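Vokotlow, jeu d'épisodes simulés « feutre dans pot »

LISEZMOI, version du 3/3/20. Remplace l'ancien, qui disait que tout était bon. Non.

État
346 épisodes en tout. 112 marqués « échec prise ». 40 où le gripper se referme avant consigne, c'est le bug dont on parle plus bas. Le reste utilisable, a priori.
Scène : bras, table en bois, feuille blanche, feutre, pot à crayons en maille noire. Tout est rendu, aucun épisode réel ici.

Le problème
Fermeture anticipée de la pince. La commande d'ouverture part, l'accusé revient, puis Miruvura rejoue la dernière consigne de fermeture restée dans la file. Si le bras est haut, pas grave. S'il est en descente, collision doigts / table et l'épisode part en vrille (forces absurdes, objets éjectés). Vu par Ngân Bạch en relisant les logs, pas par les tests.

Vue poignet, à utiliser pour vérifier l'état des doigts :
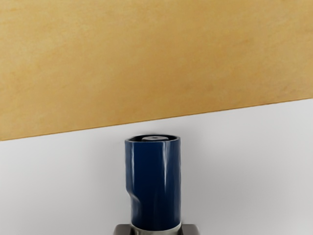
Vue poignet : cylindre bleu et bague métallique, mors de part et d'autre.

Attention, le champ grip_state ne dit PAS si un objet est tenu. Il donne la dernière consigne, c'est tout. Pour les 40 épisodes touchés il est donc faux, ou juste par hasard. Prendre grip_width à la place.

Autre souci, maillage des collisions : le rendu et la physique n'utilisent pas le même fichier. Un creux ou un pli visible sur un objet n'existe pas forcement côté contact. Ne pas entraîner un estimateur de contact là-dessus sans avoir regardé.

Vue extérieure pour comparer : pince ouverte, vide, bien au-dessus de la table. C'est à ça que doit ressembler un état d'attente. Si les doigts sont serrés à cette hauteur et que grip_state dit « open », épisode à jeter. 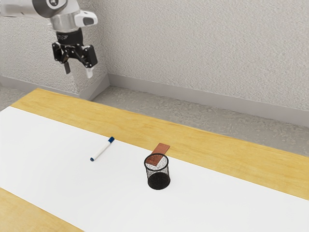

Contournement
1. Vider la file avant chaque reset (flush_queue, désactivé par défaut, oui c'est bête).
2. Attendre 3 pas de simu après l'ouverture avant de descendre.
3. Filtrer avec la liste bad_grip.txt. Faite à la main par Thịnh Tăng, il peut en manquer.

Ne pas rejouer ces trajectoires sur le bras réel de Nông. Même filtrées. La limite de force n'est pas reprise dans l'export Vatis.

À faire
Regénérer les épisodes touchés, prévu en juin.
Renommer grip_state en grip_cmd, sa évitera les malentendus.
Test auto sur la file : pas commencé.

Contact : Ngân Bạch pour les logs, Thịnh Tăng pour la scène et les maillages.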